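Work and Automation, Handout 5: Who Does the Picking Now?
Course notes, Mererid Watkins. Bring these to the November seminar.

Last time we left the Prosser packing floor just after management had announced that no one would lose a job to the new arm. Everybody kept a job. Whether it was the same job is what we're going to argue over for an hour and a half.

Some background for those who missed it. Prosser packs gift hampers for other people's birthdays and other companies' guilty consciences. Before the arm, a picker took an order slip, walked the shelves and filled the hamper. On a good shift the floor got through 200 hampers. The work was dull and hard on the knees, and you could talk the whole time.
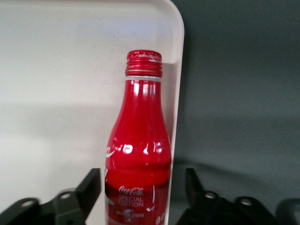
The arm came in on a contract with Kuda, with a training plan written by someone who had met neither the arm nor the pickers. The new job title was "cell attendant." Attendants set items out, watch, and step in when the arm stops. Elis Parri, a picker for 13 years, told our interviewers that he used to be tired in the legs and was now tired in the eyes. He asked whether there was a pay grade for eyes. There wasn't.

Three changes to look for when you read the interviews:

1. Small judgments move. A picker who meets a bottle on its side picks it up and thinks about lunch. With an arm, somebody has to decide in advance whether a bottle lying down is a normal case, a fault, or a reason to call Marjatta Vuorinen, the shift lead, who has been called enough. 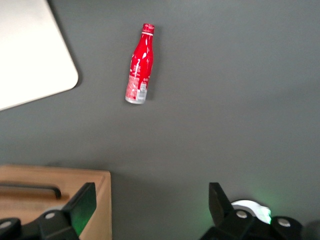

2. Blame moves too. A squashed packet used to belong to whoever squashed it. Now there is a form, and the form has a box for "operator error" and no box for "arm error." Sveva Bassi at Skindska, the firm that designed the form, says a second box was discussed. Read her interview closely — she is very good at the passive voice.

3. Talk dries up. Attendants stand one to a cell. Several said they knew more about the arm's habits than about the new person two cells down.

Who teaches whom?

The manual says the system learns from the staff.

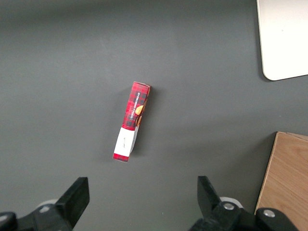

Tacit knowledge is the term you'll want for the essay, and please don't define it from a dictionary. It means what people know from doing the work and have trouble putting into a procedure. Take a long, slim box of vanilla shortbread lying at an angle on the work surface. Any picker would know to take it across the narrow way, go easy on the cardboard and keep the tartan facing the customer. Ask that picker to write it down and you get "pick up the box." Prys Lougher's first set of written instructions ran to one line. His fifth ran to four pages, and he was paid the attendant rate for all of them.

Reading: the Prosser interviews (all), and the Ondent report, chapter 2. You may skip the foreword, which thanks the arm.

For the seminar, write up to 1000 words on one task from a job you have had. Say which parts you could explain to a stranger, which you couldn't, and who would get the credit if a machine learned them. Hand it in on paper. The upload page has been automated and is currently being attended to.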